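Two cameras and a long cable: Kanokwan Thongsuk on wedding sound

Kanokwan Thongsuk runs Flustumel, a wedding film studio, and spends more of her working week on audio than on pictures. She records the vows on a small body recorder and takes a second feed from the venue desk where there is one.

"The desk feed is the backup," she says. "It drops out whenever somebody mutes the wrong channel."

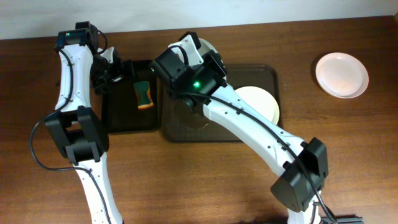

Both tracks are recorded at 48 kHz and lined up by waveform before any picture is cut. Her last full project, shot at Phuthong in November, came to 674 clips, of which 284 reached the timeline.

Drift is the main fault. Over a long ceremony the recorder and the cameras part by a few frames, and she corrects this by splitting the track at pauses in speech. 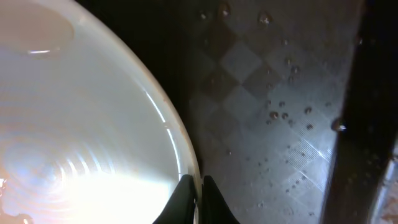 Exposure is handled more simply. Thongsuk sets it for the dress and lets the dark suits fall where they will. "Clipped white doesn't come back," she says. A bright glare on milky liquid in a white bowl is the same problem at small scale: part of the surface goes almost pure white and the detail there is lost. She keeps zebras at 95 per cent and checks them again when the couple move outdoors.
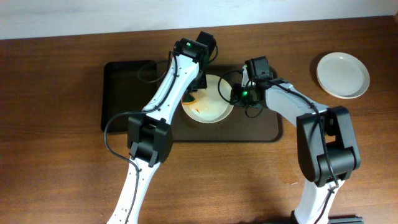

Storage and delivery

Cards are copied to two drives on the night. The Phuthong job filled 747 GB. Projects are kept under the working title Wultilum, followed by the couple's initials, and the proxies are deleted once the film is approved. 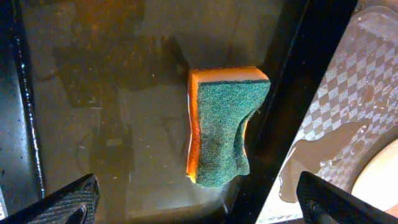
How long does a couple wait for the finished film?

"Ten weeks for the long version. The short one goes out first, with the music already cleared, and I don't reopen it after that."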